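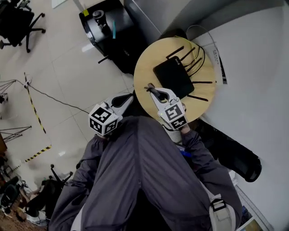
Both grippers at the router table, from my head camera

Policy trained with 535 hand-held demos is worse than with 70, why?

posted by Zorkitz
We teach a two-arm policy to handle a router on a round table. With 70 demos from one operator it was acceptable. Now we have 535 from several operators and it hesitates near the antennas. Same network, same learning rate.

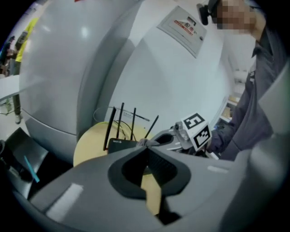
Router from the gripper camera, second gripper to the right

Osagie
Please check first the time offset between the two grippers. We had 12 ms of difference in one batch and the arms waited for each other. Then train on each operator separately. If every one alone is good, your operators use different orders of movement, and the policy is mixing them.

Sokside
more data. we have 2,000 and no problem

Zorkitz
Thank you Osagie, the offset was fine, I will split by operator on Wednesday.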